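How to Clean Silk and Plastic Flowers
Updated 8/4/25 by Martti Hämäläinen

Artificial flowers collect dust in the folds of the petals and along the stems, and after a winter indoors the colors go dull. Most of them can be cleaned at home in an afternoon with things you already have. The method depends on what the flower is made of, so read the first step before you get anything wet.

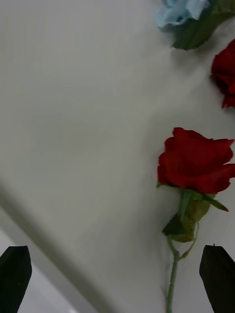
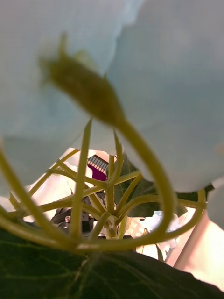
A red artificial rose on a white table, and pale petals with a green bud seen close up.

What you need
Soft paintbrush or makeup brush
Hair dryer with a cool setting
Dish soap, no bleach
White cloths
Large bowl
Old towel
Table salt and a paper bag (for silk)

Step 1. Check the material
Look for a tag on the stem. Plastic and latex flowers can be washed. Polyester, usually sold as silk, can be washed if the dye holds. Real silk, paper and anything with glued-on glitter should only be cleaned dry.

If there is no tag, dampen a corner of white cloth and press it on the back of one petal for 10 seconds. Color on the cloth means you should stop there and use the dry method.

Step 2. Remove loose dust
Take the flowers outside or hold them over a bathtub. Set the hair dryer to cool and low and blow from the center of the flower outward. Hot air will soften the glue that holds the petals to the stem. Go over the folds with the brush afterward.

Many flowers need no more than this. If the color looks right again, skip to Step 5.

Step 3. Dry method
Put 2 tablespoons of salt in the paper bag, add the flowers with the heads down, and fold the top around the stems. Shake gently for a minute. Take them out and tap off the salt, then brush out whatever is left. Cornmeal works too but is harder to get out of small blooms.

Step 4. Wet method
Fill the bowl with cool water and a few drops of dish soap. Dip one flower at a time, swirl it, and lift it out. Don't rub the petals. Rinse in clean water and lay the flower on the towel. Keep the cut end of the stem out of the water if the wire shows, or it will rust.

Large arrangements in foam should be wiped in place with a damp cloth. I had one from Clevska fall apart after I pulled the stems to wash them.

Step 5. Dry and reshape
Let washed flowers dry overnight away from the sun. Bend the petals back into shape with your fingers while they are slightly damp. Frayed edges can be trimmed with nail scissors.

How often
Dust every month or so and do a full cleaning once a year. I do mine in January when the decorations come down.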